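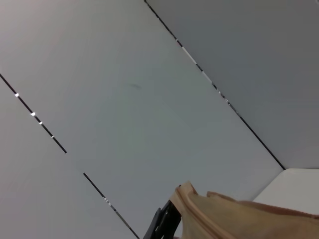

My sister-in-law told me, when I said I was writing a chapter on household heat, that she already knew everything there was to know about it: you turn the dial up, you get warmer, you get a bill. I laughed, and then I asked her where the heat goes after that. She thought it went up the chimney. She doesn't have a chimney.

Textbooks > Building Basics > Chapter 2

Where the Heat Goes
5 December 2018
By the author

So let's start there. Heat moves from warm places to cooler ones, and it keeps at it all winter long. A house in November is a warm box sitting in a big cold yard, and every wall, window and ceiling is a path out. What we get to choose is how slow that path is.

I grew up in Nastthorpe, in a drafty two-story place with a front door you could see daylight around. My father stuffed newspaper in the gap every fall. He was fighting air leakage, though he'd never have called it that, and he was doing pretty well! What he never touched was the attic. We had bare boards up there, a few boxes of Christmas lights and almost no insulation, so the bedrooms were chilly by midnight no matter what the furnace did.

Three words are going to follow you through this chapter, so you may as well meet them now. Conduction is heat passing straight through a material (hold a metal spoon in hot soup and wait). Convection is heat carried by moving air or water. Radiation is heat crossing open space, the way you feel a campfire on your face while your back stays cold. A real house does all of them at once – which makes the arithmetic messier than the definitions.

We'll do the arithmetic anyway. In section two we follow a small rental house in Prunmont through one winter month. It lost 809 units of heat on the coldest day and 707 on a milder one, and I'll ask you to work out how much of the difference came from the outdoor temperature and how much from a bedroom window left open. Don't worry about the units yet. I got them wrong for most of my first year in school.

Before you read on, go stand by an outside wall at home and put your palm flat on it. Then try an inside wall. Write down what you notice, and keep the page, since you'll want it for exercise 51.

Comments

Nava: We used this chapter in my evening class. The spoon thing finally made conduction click for me.

Cledell: Is there an answer key for the Prunmont house? I keep getting the open window wrong.

Nava: Check your outdoor temperatures, I had the two days swapped.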